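Projet de deuxième année – Aménagement d'un coin rangement
Rapport du groupe 4

2. Relevé de l'existant

Le local Bisgaard sert à la fois de salle de réunion et de réserve pour les associations du bâtiment. Nous y sommes passés un mardi matin, puis une seconde fois en septembre, pour relever les surfaces de pose disponibles et la façon dont les objets y sont déposés. Le mobilier vient de plusieurs dons et aucun meuble n'a la même hauteur que son voisin.

Nous avons classé les surfaces en trois catégories : celles que l'on atteint debout sans se baisser, celles qui demandent de se pencher et celles qui sont trop hautes pour les plus petits d'entre nous. La première catégorie est presque toujours occupée. Les objets volumineux y restent parce qu'on les pose en entrant, et ils y passent parfois la semaine.

Le chant des plateaux nous a intéressés plus que prévu. C'est par là qu'on attrape un meuble pour le déplacer, et c'est aussi la partie qui prend les chocs. Sur les meubles de couleur claire, les marques se voient vite. Nous avons donc regardé chaque surface par le dessus et par le côté, en notant la couleur, la brillance et l'état du bord.

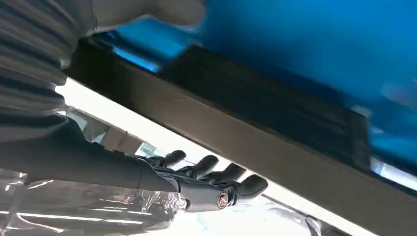 Figure 7 – Panneau foncé et bord beige, avec un objet bleu brillant au-dessus.

Le contraste entre le panneau foncé et le bord clair a été retenu pour la suite. Dans le questionnaire distribué aux usagers, 38 personnes ont répondu, et la majorité dit préférer un bord clair, plus facile à repérer quand la lumière baisse en fin d'après-midi. Les avis sont partagés sur le dessus : certains trouvent qu'une teinte sombre montre trop la poussière.

3. Choix proposés

Nous avons comparé deux solutions. La première, appelée Tasovetti dans nos fiches, garde les meubles actuels et ajoute des bacs à l'intérieur. La seconde, Prondari, remplace le meuble du fond par un ensemble bas, ouvert sur le devant. Elle libère le passage vers la fenêtre mais oblige à se pencher davantage.

Le groupe s'est prononcé pour Tasovetti – moins chère et faisable sans percer les murs. Les objets volumineux iraient sur le niveau du bas, les petits dans les bacs, avec une étiquette collée sur le chant. Il reste à vérifier la tenue des étiquettes sur une surface mate. Un premier essai est prévu à l'atelier Kolberg, sur des chutes de panneau.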